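Dodolell Hand Grippers, Set of Two

Sold as a pair, left and right
Ships from our Buvar workshop
Item 172

I've been building these for three years now and I still get a little excited when a box of fresh ones goes out the door! The Dodolell is a gripper you hold and work yourself, so you can record examples for a learning system without tying up a robot arm all day. You squeeze, the fingers close, you put the thing where it goes, and you do it again (and again, and again).

The set gives you one for each hand. Plenty of folks start with just the right one and then come back in a month asking for the left, so these days I only sell them together. Each gripper weighs 255 grams, which doesn't sound like much until hour two, so take breaks. Dalia Mägi in our shop does her recordings in blocks of 124 grabs and then goes for a walk, and her data is the cleanest we have.

My advice on what to pick up: raid the kitchen. Fruit and vegetables are great because no two are the same shape, and they roll just enough to keep you on your toes. Put them on top of something busy too, like a kids' picture sheet or a patterned cloth. A plain table all the time makes for a pretty boring set of examples, and the trained model gets confused the first time it meets a tablecloth.

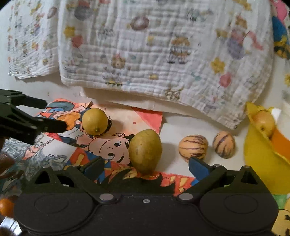

Blue fingers open on either side of a potato, with the second gripper over by the yellow fruit.

What you get: two grippers, spare finger pads, a wrist strap for each, and the Tosh charging cradle. The recording software is a free download and runs on any recent laptop. Cameras are separate, and if you already own one, write to Teemu Manninen and he'll tell you which mount fits.

Finger pads wear out, that's normal. Wipe them down after anything juicy and swap them when they start to feel slick. Replacement packs are on the Musenia parts page.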